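Handout 4: Where Utensils Live
Household Organization, short course, September session

Read this before the practical. You will get more out of the sorting exercise if you have already started to doubt some of what you have been told about kitchen storage.

1. The claim

Most organizing guides say that utensils should be kept upright, on view, divided by type. Comard's beginner guide says it on page 9 and gives no support for it. Skekow's workbook repeats it almost word for word, with a chart. Neither says how many utensils the advice covers or what sort of cooking was going on in the kitchens the authors had in mind.

Some of it I accept. A spoon standing in a cup is easier to grab than a spoon at the bottom of a drawer, if there aren't many others in the cup. "By type" is where I start to have trouble. What is the type of a chopstick? It serves, it stirs, it lifts noodles out of the pot, and then it goes to the table and somebody eats with it. A scheme with one cup for cooking and one for eating has already failed by the time dinner is ready.

2. Two compartments

The double holder is the usual answer. Two cups joined side by side, and the buyer assumes that the division will keep itself up. I have my doubts. 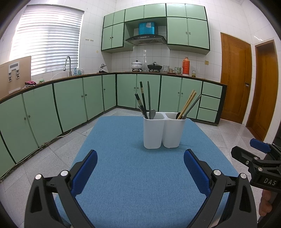 A divider separates space. It has no opinion about what goes in the space. Unless the household has agreed on a rule, and the rule is short enough to remember with a pan on the stove, things go back into whichever side has room. Long handles make this worse, as they lean outward and take up the air over the next cup.

Before you accept any rule, ask:

Can a guest follow it without being told?
Does it still work when everything has just been washed?
Does it say what to do with pairs?

The third question gets skipped in the guides. Chopsticks are useful two at a time. If a pair gets split between compartments you have two sticks and a search. I would keep pairs together before I worried about material, color or purpose.

3. The Tusamitz figures

You will see these quoted, so you may as well know what they are. The Tusamitz home survey asked 150 households where they kept cooking utensils, and 138 returned a usable form. The write-up reports that people with divided holders were "more satisfied." Satisfied with what? The form had a single line for this, and it came right after a question about whether the kitchen had been tidied recently. I wouldn't throw the survey out, but I wouldn't buy a holder on the strength of it either.

Bălan's reply is shorter and I think better. It argues that the number of utensils matters more than the number of cups -- take out what you never reach for and most of the sorting problem goes away. There is no data in that paper at all, which should bother you. It bothers me. Try it at home and see.

4. Mixed contents

Look at the handles and ends, and decide what rule, if any, would account for the arrangement.

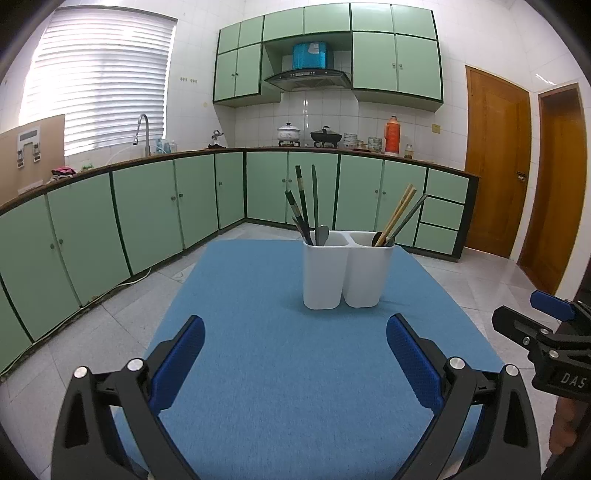
Fig. 2. White double utensil holder, chopsticks and spoons in both compartments.

Several of you will say "light wood on one side, dark on the other." Check that against every item before you write it down. A rule that needs an exception straight away is a description of a habit, and habits are fine, but don't call them a system.

5. For the practical

Bring the contents of one holder or one drawer section from your own kitchen. Wash it first, please. Lay everything out, put the pairs together, and write your rule in one sentence. Then swap with a neighbor and have them put your things away using only the sentence.

Keep the first version of the rule even if you change it later -- I want to see both. Half a page is plenty.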